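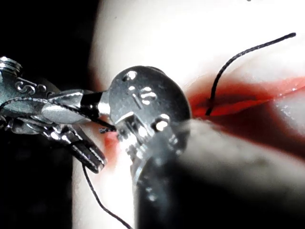

A thread about practicing stitches on a silicone-type pad. I am in my second year of surgical training in Dranham and several people in the younger group asked me the same things this week, so I write it down one time and then I can send the link.

First, I am not a teacher. Everything in this thread concerns pads. For a patient you listen to your supervisor and not to a stranger with a phone.

The pad. We use the Nestholm in our skills room, the thicker type. It has a skin layer that holds the thread rather well and a softer layer under it. The cheap pads I bought as a student were too soft, the thread went through them like through cheese. You pull a little and the hole becomes a small window. I learned bad habits from them, I pulled so carefully that my knots were always loose.

A new pad is slippery on the top. I wash mine with lukewarm water and a drop of dish soap, dry it with a cotton towel and leave it one night on the shelf. In the morning it is better to work with. Paper towel leaves small fibers on it, and these fibers go into the cut and stay there forever.

The cut. Please do not start with a long one. A short straight cut is enough for a whole evening. I made in the beginning one cut over the full length of the pad, very proud, and then the two sides opened like a book and I could not bring them together with anything. The pad was finished on day one.

Also leave enough space between the cuts. When two cuts are close, the strip between them has no strength and it moves with every stitch. You think your technique is bad, but it is only the strip.

If your pad has color in the cut, good, I like this. The red line shows you immediately where the edges are rolled in. When I see too much red after closing, the edges are not touching. When one side shows more than the other, I took the bites at different depths.

The color goes on everything, by the way. Fingers, thread, the top of the pad, one time the sleeve of a shirt that I liked. Cold water first, then soap. Hot water made it worse, the shirt is now for painting walls.

The thread. I recommend black for learning. Black on a pale pad you can follow with the eye from beginning to end, also where it makes a loop and comes back. With the clear or the light purple thread I lost the tail all the time, and with a lost tail you tie a knot around nothing.

I buy the practice thread from Forkinix, they sell it on a spool without needles for the knots and in packets with needles for the rest. The spool has 200 meters. It sounds like a lot. For me it was gone by April.

(Somebody will ask: yes, expired packets from the hospital are also fine for this, if your department permits it. Ask the person who is responsible for the cupboard. Do not just take.)

Thread has a memory. It comes out of the packet in the shape of the packet, and then it stands up from the wound in an arc and goes where it wants. Pull it gently straight between the fingers before you begin, or if you are working with instruments only, draw it out slowly a few times. Slowly! A fast pull makes it curly, like ribbon on a present.

Never hold the thread with the jaws in a place that you will need later. The gripping surface has small teeth, and they bite the thread. It looks okay, and then on the last throw it breaks exactly there. Hold near the end, in the part you will cut away.

This was my most expensive lesson. I had three good stitches in a row, a supervisor was standing behind me, and the thread broke at the knot. She said only "where did you grab it?" and went to get coffee.

When the end of the thread begins to fray, cut it fresh. A frayed end catches on everything and it does not want to go through a loop. I waited too long with this always, to save a centimeter. It costs more time than it saves thread.

Tail length. My tails were too long for almost a year. A long tail feels safe, but then you must pull all of it through the loop, and your hand goes far away, and you lose the tension on the other side. A short tail makes a small movement. Too short and it slips back into the tissue and you must fish for it, so find your own middle.

The bite. Enter straight down, perpendicular to the surface, and let the curve of the needle do the way. Do not push it like you sew a button. If the needle bends, you were pushing in a line and the needle wanted to go in a circle. The needle is right.

Same distance from the edge on both sides. I used to draw small dots with a pen. My colleagues laughed a bit, and later I saw two of them with dots.

Knots. The first throw lies flat and holds the edges together, the next ones lock it. I see many people make the first throw very strong, so that the skin makes a white ridge. On the pad nothing bad happens. On a human this skin has no good blood supply. Practice on the pad with the force that you want to have later, the hand remembers what you repeat.

How to know if the tension is good without any feeling in the fingers? Look. The edges come together and stop. The loop of thread becomes flat on the surface. If the surface around it begins to sink, you are already past it. I now look at the surface more than at the knot, and I think it made me better at both.

Where do you put the free part of the thread while you work? It sounds like a stupid question. It is half of my problems. If it lies over your instruments, it will be wrapped around them at the next turn, and you will have a knot you did not plan. Before each throw I look one time where all the thread is lying, then I move.

I have a small notebook for this, brand Gruber, squared paper. Each session is one line: what stitch, how long, what went wrong. There is no place for what went well, it would make me lazy. The most frequent word in it is "tail". After that "rushed".

My session looks like this: 4 simple interrupted stitches to warm up, slowly. Then one thing that I am bad at, only this one thing. Then a short continuous line if I still have patience. Then I stop, also if the last one was ugly. Particularly if the last one was ugly I want to continue, and then all the next ones are ugly too.

Somebody told me you need 2000 knots before your hands know it. I do not know where this number comes from and I did not find a source. I can say only that in my case it was a slow thing, without a special day when it changed. One evening I noticed I was thinking about dinner and the knot was square.

Take the stitches out afterward. I know people who leave them in the pad like a trophy. The holes become bigger and the thread cuts slowly into the layer. Cut close to the surface on one side and pull from the other, this is also practice, and later you will do it for patients much more often than you think.

Storing: flat, not folded, with a bit of baby powder if it becomes sticky. Not in the sun. I had one pad by the window all summer and it became yellow and hard at one corner. The other corner still works, I use it for removing practice.

When is a pad finished? When the stitches tear out with normal force. Before that you can turn it and use the back side, it is less nice but it is free. I go through one pad in approximately a season.

Next open evening in the skills room is 16th December. There are pads and thread for everybody, but bring your own small scissors if you have them, ours are terrible and the good pair disappears every time.

A small addition, because I got a message already: left-handed people, please practice with the right and the left. I am right-handed and I do it also. The first weeks with my left hand were embarrassing, I dropped the needle constantly. Now there are angles where I prefer it.

And another one: no, I do not watch videos at the same time. I tried. I learned the plot of a detective series very well and my stitches were all leaning to one side.

If you have a better pad than the Nestholm for less money, please write it below. Mine has one free strip left at the edge and I would like to order before the holidays.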